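Who tells the Prime Minister what's going on?

Quick one this week, kids, the page has to be up before tea.

A Prime Minister is the boss of the government. But one person can't read everything. No chance. Pendstead council gets 200 letters a week and that's just one town! So leaders have helpers. Lots of them.

The helpers work in what's called a private office. Nothing to do with secrets (well, a few). It means the people who sit closest to the boss.

So what do they do all day?

Diary. Someone plans every bit of the day. Meeting at nine, phone call at half past, school visit in Clastley, train home. If the diary goes wrong everything after it goes wrong too.

Briefings. A briefing is a short note. What is the meeting about, who will be there, what do they want. Usually a page or two. Long ones dont get read. 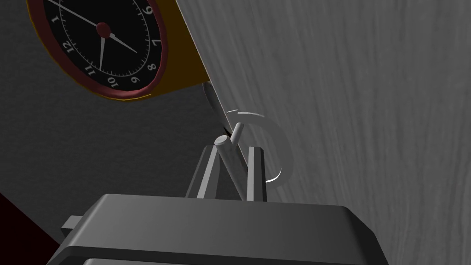

Tick tock! A clock with a dark red rim.

Speeches. Yes, somebody else often writes them! That person is a speechwriter. The leader reads it, crosses bits out, adds a joke, crosses the joke out. A speech of 1,000 words takes under ten minutes to say and can take days to write.

Press. Reporters ring up with questions, sometimes very early, sometimes at midnight. The press officer answers, or finds somebody who can.

Are helpers voted for? No. You vote for your MP. The helpers are hired. Some are civil servants, who stay on and work for whoever wins the next election. Others are called special advisers and they belong to the minister's team. When the minister goes, they normally go too.

Can they make laws? No again. They can give advice. The minister decides, and Parliament votes on new laws.

Iason Economou used to run the diary for the mayor of Plutwood. He told us the worst bit was February, when it was budget time and all 61 councillors wanted a meeting in the same week. He kept biscuits in his desk drawer.

Words to remmember
Minister: a person in charge of one part of government, like schools or health.
Adviser: someone who gives advice.
Brief: to tell someone the main facts, fast.

Have a go: write a briefing for your head teacher about school dinners. One page only. Next time, what is a whip?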